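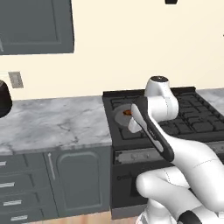
Success criteria for pick-from-pan tasks in simulated kitchens
Posted by Falia in Benchmarks and Evaluation

We run 200 episodes per policy in a simulated kitchen: lift the food item out of the pan on the hob and put it on the counter. Two of us score the same logs and get different results. Is there an accepted rule for when an episode counts as a success? We also disagree on whether touching the pan is a fault.

3 replies

Caletti
No single standard that I know of. Good practice is to fix the criteria in writing before the first run and compute them from simulator state, never from the rendered view. We use:
item centre inside the target area
gripper open and clear of the item
item at rest for 200 consecutive steps
Contact with the pan is allowed. Moving it off the grate is a failure. Publish the seeds, the step limit (ours is 3,000) and the number of episodes – all of them, including those that crashed.

hollbridge_lab
Just run more. We do 1,000 and it evens out.

Trương
More episodes will not settle a scoring dispute. If the rule is ambiguous, both scorers stay wrong by the same margin. Agree with Caletti, with one addition: log peak contact force between fingertip and pan as a separate figure. A policy can pass on position and still press hard enough to be unusable on a real arm. Keep it out of the success rate.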